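The Tustent Long Line, 10 metre training lead

Hi, I'm Hanne, and I make these leads in the back half of our shop with my brother Valtteri, who does the stitching while I do the talking. The Long Line is the one I get the most emails about, so I've tried to put everything on one page. If you'd rather just have the short version: it's a light, grippy, ten metre lead for teaching a dog to come back when you call, and it weighs 870 grams with the clip on.

I started making them for my own dog, Skorkik, a kelpie cross with very good ears that he used only when it suited him. We had a cheap nylon line from the supermarket and it took the skin off my fingers twice in one winter. It also soaked up every puddle in the park and weighed a tonne by the time we got home. So I wanted something that wouldn't burn, wouldn't drink water and wouldn't tie itself around every tree (still working on that last one, to be fair, he's very creative).

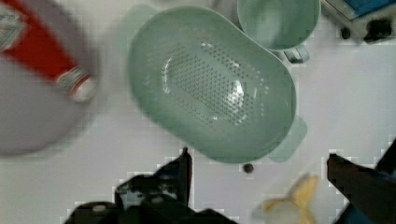 The webbing is a coated one we buy by the roll from Mitomska. It feels a bit like soft rubber in the hand, even in the rain, and mud wipes straight off with a damp cloth. I tried four other coatings before this and they all went sticky in the heat or cracked at the fold near the clip. We've stuck with this one through three summers now and I'm very happy with it.

What you get

One 10 metre line, 16 mm wide, in orange, navy or moss. Orange is my favourite because you can find it in long grass!
A swivel clip from Teixeira, sewn and riveted.
No handle at the far end. This is on purpose. A loop catches on roots and fence posts when the line is dragging, and a dog at full speed can hurt its neck. If you really want one, write "handle" in the order notes and Valtteri will sew it on for no extra charge.
A cotton bag to keep it in, because otherwise it lives in a knot behind the car seat.

Which dogs it suits

Anything up to 40 kilos. Above that I'd go for the 20 mm version, which has a heavier clip and is a bit more to carry. For tiny dogs and young puppies, the whole thing can be a lot to drag around, so have a look at the five metre Pup Line instead. Please clip it to a well-fitted harness and never to a collar. I know I go on about this, but a long line gives a dog plenty of room to build up speed before it stops.

How I use it

My trainer, Bouchra Lahlou, got me going with it and I've pretty much kept to her way. Start somewhere boring, like your own backyard. Let the line trail on the ground, wait until the dog is sniffing something dull, then call once in a happy voice. When he turns, make a big fuss and pay up with something good. We use little bits of roast chicken, Skorkik won't get out of bed for a dry biscuit. Keep it to a few minutes and finish while the dog still wants more. Don't reel him in like a fish! If he doesn't come, walk up the line, get closer and make it easier next time.

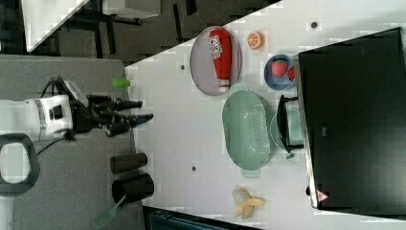

Looking after it

Rinse it in fresh water after the beach, salt is hard on the clip. Hang it over a rail to dry, out of full sun. Don't put it in the dryer (Leszek Kwiatkowski from our Tuesday-no-longer-on-Tuesdays class did, and the coating came out looking like an old wetsuit). Check the stitching at the clip end every couple of weeks, and if you see a loose thread send it back and we'll redo it.

Price and postage

The 10 metre line is $31 in all three colours. Postage is worked out at the checkout, and pick-up from the shop is free if you let us know first. Moss is sold out at the moment, but more webbing is due in July and I'm happy to put your name on the list.

A nice note from a customer

"Our beagle used to leave the park without us. After six weeks on the Long Line she comes back across the oval, even with other dogs about, and my hands are still in one piece." Janka Koubek 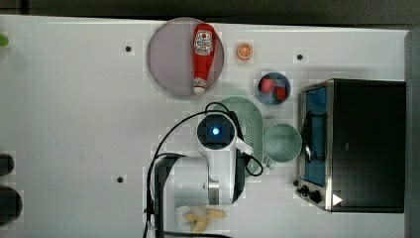 Plate, orange slice and strawberries on the white table

Questions are always welcome, just use the contact form and give me a day or two. Tell me your dog's weight and what sort of harness you've got, and quote item 3504 so I know which lead you mean.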